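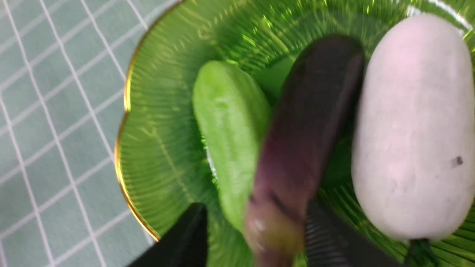 Afonso Simões had not planned to cook the eggplant. It was Ernő Deák's eggplant, from Ernő Deák's garden, and the note that came with the bag said to leave everything out until he got back.

The note was in pencil on the back of a seed envelope. "For the table," it said. "Do not put in icebox. Back by six. E."

It was now twenty to eight.

Afonso had rented the upstairs rooms on Wojcik Street for 13 months. In that time he had eaten supper with his landlord every week, always downstairs, always on the teal cloth with the white grid, and the vegetables always sat on the green glass plate before they were cooked. It had a gold rim and thin ridges that ran out from the middle. It had belonged to Ernő's wife. She used to set the evening's vegetables on it so that people coming in could see what they were going to eat, and Ernő had kept doing it after she died.

So Afonso had laid out the plate. He put the white gourd on one side and the pale green one on the other, the one Ernő called a cucumber and the woman next door said was no such thing. The eggplant went in the middle. Then he sat down and read the Jornmont paper, including the part about the sewer bonds.

At eight he called the hardware store. The store was closed. He called the clinic in Stevel, and a young man told him they didn't give out names, and then said that in any case it had been a slow day and the last patient had gone home at three.

"Thank you," Afonso said.

"Is he an older man?"

"Seventy-eight."

"I'd give it another hour," the young man said.

Afonso got out the cutting board. He put it away. He washed a pan that was already clean. Outside, a car went by and didn't stop, and then another one did, but it was for the people across the street.

He thought about the bus. Ernő took the bus to Lirnex twice a year to see his brother, and he never said beforehand that he was going. He would say he was going out. In the spring he had gone out and come home with a wool coat and a jar of plum jam, and it was two days before he mentioned that his brother had been in the hospital.

At a quarter to nine Afonso peeled the gourd. He did it badly and took off too much. He cut it in half and scooped the seeds onto the newspaper, then sliced it and put it in the pan with oil and an onion from the basket under the sink. He left the eggplant and the green one where they were. It seemed to him that one vegetable was a fair thing to start without permission.

The gourd was soft when he heard the gate.

Ernő came in with his hat on. He looked at the pan first and then at the plate, which had a gap on it now. He had a paper bag under his arm and he set it on a chair.

"You started," he said.

"It's nine o'clock."

"I can see what time it is." He took his hat off and hung it on the nail. "The bus sat 50 minutes outside Lirnex. A tree was down. The driver had one sandwich and he ate it in front of us."

"How's your brother?"

Ernő sat. He moved the eggplant over a little with one finger, toward the empty side, and the plate looked more even.

"They're selling the house," he said. "He goes to live with the daughter. He gave me the clock, the small one. It doesn't run."

"I could look at it."

"You could look at it."

Afonso turned down the burner. He picked up the cutting board again and set it on the cloth. Ernő reached over for the eggplant, held it a moment to feel the weight, and handed it to him.

"Long way," Ernő said. "Not in circles. She always did it the long way."

Afonso cut it the long way. Ernő got up after a while to find the salt, and on the way back he took the clock out of the bag and stood it on the windowsill, where it said 20 past four.

3 comments

marlo_t: The driver eating the sandwich in front of them. I have been on that bus.

Quiet Reader: Did he ever fix the clock? I'd read a second part.

hjb: My grandmother sliced hers lengthwise too and salted them on a dish towel. Small thing, the gourd would take longer than that to go soft unless he cut it thin.

Home | Stories | Poems | Back Issues | Submit

Contact the editors | Copyright 2026, all rights remain with the authors | Back to top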